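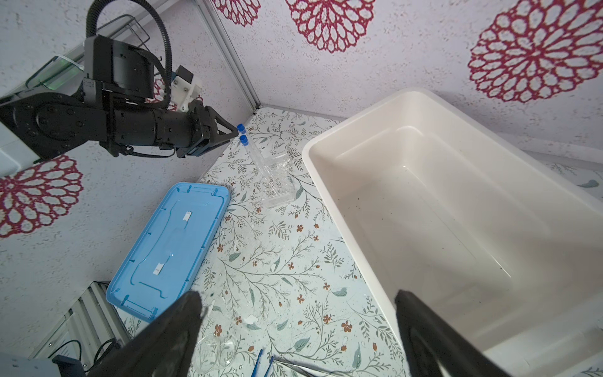 Search this journal Search Advanced

3.2 Sample tubes and bench covering

Screw-cap tubes of clear plastic were used throughout. Caps were blue for all tubes in the handling trials, so that cap color carried no information about content. Between steps, tubes were held upright in a clear rack placed near the middle of the table, within reach of the storage tub. The rack was moved only when the covering was changed.

The table was covered with a printed cloth. Patterned coverings are common where samples are sorted at home or in borrowed rooms, and our earlier survey (Vieira and Meireles, in March) found them at most of the Flandow sites. A plain bench would have made clear tubes easier to find by eye. We kept the print, a pattern of leafy sprigs and small orange or rust-colored flowers, for all 1437 placements reported in Section 4.

3.3 Tubes outside the rack

A tube was scored as "loose" if it lay on the cloth with its full length unsupported, and as "covered" if any part of it was under another item. Clear plastic film was the most frequent covering item. Where film overlapped only the lower end of a tube, the cap remained the main visual cue, and the tube was scored as "partly covered" (Figure 4).
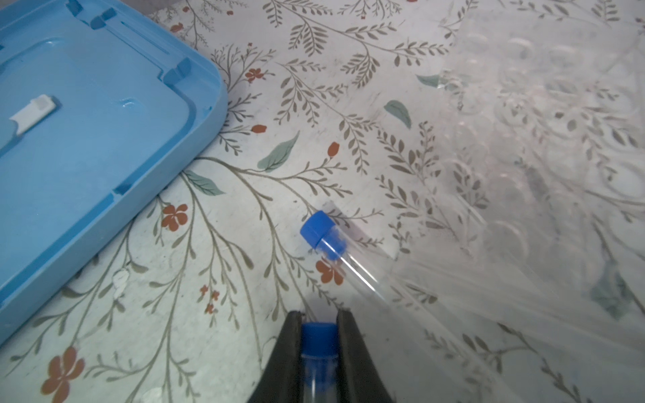
Figure 4. Capped tube lying on the printed cloth, lower end overlapped by crumpled clear plastic. Light blue lid or tray at upper left.

Scoring was done independently by Godinho and Mendes from 2592 still images. Disagreements were settled by a third reader, Margarida Vieira, who had no access to the earlier scores. Lids and trays were recorded by position only. Marks and worn patches on the covering were ignored unless they touched a tube outline, in which case the image was scored twice and the second score kept.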